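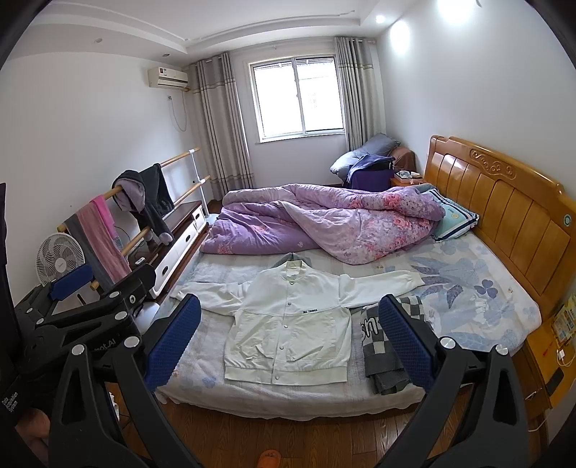

How should a jacket be folded for the spring collection? Lay it face up on a flat surface, fasten the front, smooth both sleeves out to the sides, then bring each sleeve across the body and fold the hem up to the collar.

The Hodcombe clothing collection reopens in April, and residents are asked to prepare garments at home before bringing them in. A bed is quite large enough for the purpose. Snap fastenings should be closed from the waistband upwards — this keeps the two fronts level — and stand-up collars should be left standing. Ribbed cuffs and waistbands should not be stretched.

Each bag may hold up to 8 folded items. Jackets are to be placed at the bottom, with blankets in a separate bag. Items left at the Vadasden depot will be sorted within 48 hours. Bedding with fitted corners is accepted, but pillows are not.

Enquiries concerning larger donations should be addressed to Tamer Nasrallah at the Hodcombe office, which is open until 6 in the evening.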